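Trenero opens the Grey Room, a new space for soft light and quiet display, at its Brodis workshop

BRODIS, August 23, 2018 — Trenero, the maker of window screens and light-filtering fabrics, today opened the Grey Room, a permanent showroom where customers can see how a pale interior behaves when the light is soft. The room is on the ground floor of the company's workshop in Brodis and covers 49 square metres. Entry is free of charge, but a booking is needed.

The Grey Room was prepared since March, when the old storage area was cleared and the walls were painted. Trenero wanted a place in which colour does not disturb the eye. Many customers choose a fabric from a small sample under a strong shop lamp, and later at home they find it darker or colder than they expected. In the new room they can sit down, take their time and look at the fabric in the conditions of a normal grey day.

Three settings are offered to visitors. The first is a work corner, the second is a dining place, and the third is a reading place near the window wall. Each setting can be changed by the staff in a few minutes with screens of different density, from a very open weave to the closed one which is used for bedrooms. Visitors are welcome to bring a cushion, a piece of carpet or a paint card from their own home, and to compare it on the spot.

The densest daytime fabric in the collection is called Stevasel. It was developed in the Brodis workshop and it is made for people who want daylight without glare. Under this kind of light, edges become soft and shadows lose their weight — a line which is sharp at noon can be only a faint mark on a pale grey ground.

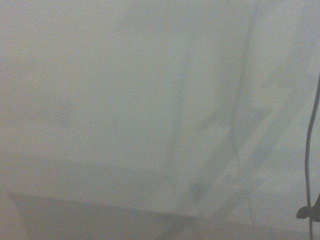 A collection of 200 fabrics

Together with the room, Trenero presents its full collection in one place for the first time. There are 200 fabrics on the hanging rails along the back corridor, arranged from light to dark and marked with a simple number. The customer can take any of them into the Grey Room and does not need to ask before. Fabrics which are out of stock are also kept on the rails, with a white label, so that older orders can be matched.

The Giáp line, which was sold until now only to hotels and offices, is also included. It is a little heavier than the home fabrics and it hangs very straight. From today it can be ordered by private customers in all standard widths, and in special widths with a longer delivery time.

"We have talked with our customers for many years about light, but we had no proper place to show it," the company said in a statement. "Now we can stop talking so much and let people look. We hope they will stay as long as they need — we have put in comfortable chairs for this purpose."

Visits and school groups

A visit takes one hour and is made with a member of the workshop staff. Small groups are accepted in the morning. Students of interior design and textile work can apply for a longer visit, which includes the cutting tables and the sewing floor. For safety, closed shoes must be worn on the sewing floor, and bags should be left at the reception desk.

Customers who place an order during their visit will receive free measuring at home within the Brodis area. Outside this area a travel fee is added, and the staff will tell the exact amount before the order is signed. Orders made online are not changed by the opening of the room, and prices stay the same for the rest of the season.

About Trenero

Trenero was founded in 2000 as a repair shop for blinds and awnings. Today it designs, cuts and sews its own screens and curtains in Brodis, and supplies homes, hotels and public buildings. The company also takes back used fabric of its own production, which is cleaned and made into sample books.

Bookings for the Grey Room can be made at the workshop reception or by telephone during opening hours. Press visits are arranged separately on request, and fabric samples can be sent by post to editorial offices.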